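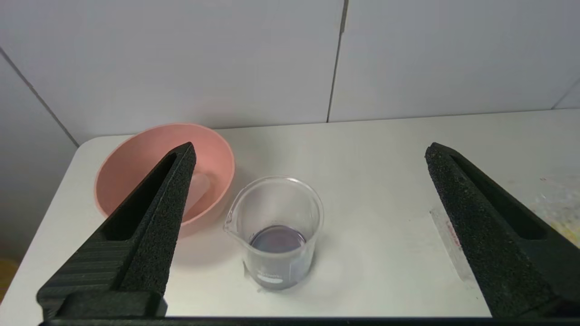

A glass beaker with its spout to the left, beside a pink bowl on a white tabletop.

Beaker (glassware)

October 5, 2023
By Misaki Higuchi

We use cookies to remember your reading preferences. Accept | Manage settings

A beaker is a straight-sided cylindrical vessel, flat at the bottom and open at the top, used for holding, mixing and heating liquids. Most have a thickened rim and a small spout for pouring. It is among the most recognizable objects in any laboratory and among the least precise, a combination it shares with a number of senior staff.

Form

The ordinary beaker is a little taller than it is wide. A taller, narrower version exists for work in which splashing is a concern, and a very shallow one, usually called a crystallizing dish, is treated as a separate vessel by people who enjoy such distinctions. Borosilicate glass is the usual material where heat is involved. Plastic beakers are cheaper and survive falls, but should be kept off the hot plate, as every teaching laboratory learns once a year.

The spout prevents a lid from sealing completely. A watch glass is commonly laid over the top instead, leaving a gap through which vapor can escape.

Graduations

Many beakers carry printed volume marks. These are approximate and often say so on the glass, in small type, where it is seldom read. For measuring, a graduated cylinder or a pipette is preferred. Clifford Després, whose laboratory handbook went through 7 printings, gave the marks three sentences and advised treating them "as one treats a weather forecast for another town."

Beaker and bowl

The older sense of the word is a large drinking cup, and the line between laboratory and kitchen has never been well guarded. A bowl has sloping or rounded walls and is easier to stir and scrape; a beaker takes up less of the table and pours more neatly. Sze-wing Pan's essay on domestic glassware in Histora devotes two pages to cooks who keep a beaker for vinaigrette. Tatsuya Nagano replied in the next issue that a jug would do. The correspondence continued for some time and settled nothing.

Glassware that has held laboratory chemicals should not be used for food, however well it has been washed.

Care

Beakers are washed with warm water and detergent, rinsed, and left to drain upside down. Chips usually appear first at the spout. A chipped or cracked beaker should not be heated, and is traditionally kept for pencils.

See also: Erlenmeyer flask; Graduated cylinder; Mixing bowl

Contact the editors | © 2023 Histora | Back to top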